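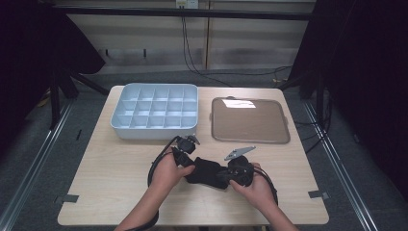 How to sort small parts into a divided tray (and when not to bother)

Posted 2025-03-16 by Olanrewaju Sani

Most advice about sorting small things comes from people selling boxes. You get a photo of a tray with one perfect button in each square, and no mention of the Tuesday evening when you have a coffee can of mixed screws and you want to go to bed. I have bought a lot of organizers over the years and given away more than half of them. What follows is the method I still use after the novelty wore off. It needs two trays and a table.

What you need

A divided tray. Mine has fifteen square compartments, three rows of five, with no lid. Any shallow grid will do. The ones with removable dividers sound like a good idea until small washers start slipping under the walls, so I stick with fixed ones.

A flat tray with a low rim. A serving tray is fine, and a cheap one is better than a nice one because screws scratch. I'd avoid anything with a pattern. Plain brown or plain white lets you see what you have.

A clear table. By clear I mean you have moved the mail.

Something to hold the finished lots: small zip bags, jam jars, pill bottles, whatever you have already. Do not buy containers yet. I will come back to this.

A strip of masking tape and a pen.

Before you start

Decide what the pile is for. This sounds like the sort of thing people say to fill up a page, but it changes how you sort. If you repair furniture, you want wood screws split by length. If you hang a picture twice a year, you want one bag called "screws, small" and one called "screws, big," and anything finer is a hobby. There's nothing wrong with a hobby, but know that's what it is.

Then look at how much you have. A pint jar of mixed hardware takes me an evening. A big bucket is another matter. I once took on a bucket from a neighbor's garage sale that must have held 2,000 pieces, and I quit part of the way through and took the rest to the scrap yard. I have not missed a single piece of it.

Step 1. Set up the trays

Put the divided tray on one side and the flat tray on the other, close together, both within easy reach. I keep the dividers on the left and the flat tray on the right, being right-handed: I pick up with the right and drop across. Lefties may want to swap. Some guides insist on a particular distance or angle. I tried a few of them and noticed no difference.

If the lamp throws a bright patch on the flat tray, move the lamp or turn the tray. Shiny screws vanish in glare, and you will find yourself picking at reflections.

Step 2. Pour less than you want to

Tip out one handful onto the flat tray. Shake it gently until everything lies in a single layer. If pieces are still on top of each other, put some back.

I know it feels slow. Pouring the whole jar feels like progress, and then you spend the evening digging through a heap with one finger. I timed both ways in February with the same jar, and the handful method won easily. That's one man and one jar, so make of it what you like.

Step 3. Take the junk out first

Before you sort anything into the grid, go over the tray and pull out what you will never use. Bent nails. Stripped screws. The mystery plastic bit from a blind you no longer own. The Allen key from a bookcase, unless you lack that size, in which case keep one.

Drop all of it straight into a trash can or a scrap tin on the floor. Don't give junk its own square in the grid. It'll fill up, spill over, and get mixed back in.

Step 4. First pass, by kind

Now use the divided tray, but only the back row. Five squares, five kinds:

Wood screws
Machine screws and bolts
Nuts
Washers
Nails, hooks, and everything else

Work through the handful, one kind at a time. Pick out all the wood screws, then all the bolts, and so on. The other way is to pick up each piece and decide where it goes, and that wears me out much faster. My wife does it that way and finds it restful, so try both.

When the flat tray is empty, pour the next handful. Keep going until the jar is done or a square is full. If a square fills up, tip it into a bag and carry on.

Step 5. Second pass, by size

Here is where people overdo it. Take one kind only, tip it back out on the flat tray, and use the front two rows to split it by size. For wood screws I use length and ignore the head. For bolts I use thickness, because a bolt that doesn't fit the hole is no use at any length.

You do not need a gauge. Lay one screw down as your pattern and hold the others next to it. If you can't tell two of them apart at arm's length, they go in the same square.

Stop at 4 sizes for any one kind. I have tried more. In real life you want a short one, a medium one, a long one, or a really long one, and the extra squares just give you more places to look.

Step 6. Bag and label at once

As each kind is finished, empty its squares into bags and label them before you touch the next kind. Write plain words: "wood screws, finger-joint length" tells me more than a number I have to check. If you know the sizes, write the sizes too.

Do not tell yourself you'll label tomorrow. I have a shoebox of unlabeled bags from a year when I told myself that.

Masking tape sticks well enough to plastic and glass and peels off later. I bought a label maker once. It lives in a drawer with its own dead batteries.

Step 7. Empty the grid

This is where I part company with nearly everyone. Most guides have you store your hardware in the divided tray. I think an open grid is a poor place to keep anything. It has no lid, it collects dust, and the first time you carry it across the room with one hand you'll be back at Step 1. I treat mine as a sorting tool. At the end of the evening it is empty, wiped out, and back on the shelf.

If you do want to store things in a grid, get one with a lid that presses down onto the tops of the walls. Test it in the shop. Put a coin in one square, shut the lid, turn it over and shake it. If the coin has moved to another square, put it back on the rack.

Now you can buy containers

After you've sorted, you know what you've got. In my case it was nine bags, and they all fit in one drawer. Had I bought first, I would have come home with a wall cabinet. I came close: the Halthorpe one has 50 little drawers and looks wonderful, and I'd have used a fifth of them and then lost a watch battery in one of the others.

For what it's worth, I did try the Estetti stacking cups a friend passed on. They stack nicely. To reach the bottom cup you have to unstack them all, and I'm told this is a feature. The Fastthorpe pouches are just zip bags with a higher price on them.

Does it work for other things?

Beads and buttons, yes, with the same steps, though you'll want color in place of size on the second pass. Lay a dish towel on the flat tray or the beads will roll.

Craft and sewing odds and ends, mostly. Needles and pins should stay out of the grid. They are hard to pick out of square corners, and you will find the last one with your thumb.

Jigsaw pieces, no. The squares are too small to hold enough. Use a few more flat trays.

Building bricks, only if the child has agreed to it. I sorted a set for my nephew, all 494 pieces, by color and then by shape, and he tipped it all back in the tub so he could hear the noise.

Medicines, please don't. An open tray is wrong for that.

Common problems

Pieces keep jumping the walls. You're dropping from too high. Rest the side of your hand on the tray.

The small stuff won't come out of the corners. Tip the tray and tap the bottom. If that fails, a bit of tape wrapped sticky side out around a pencil will lift washers. Tweezers also work, though they make every job feel longer.

The tray slides around while you work. Put a damp cloth under it. The rubber mats sold for this purpose are fine too, if you already have one.

You have a big pile of "everything else." So does everyone. Bag it, write the date on it, and if you haven't opened it in a year, throw it out. Jiang sells a set of sorting cards that claims to deal with leftovers for good. I read through them twice and the last card says "miscellaneous."

How often should you do this?

When you can't find something. I've seen people recommend once a month, and I can't imagine what they are doing with their screws. I go through mine when the jar by the back door fills up, and in between I toss things in it and don't feel bad about it.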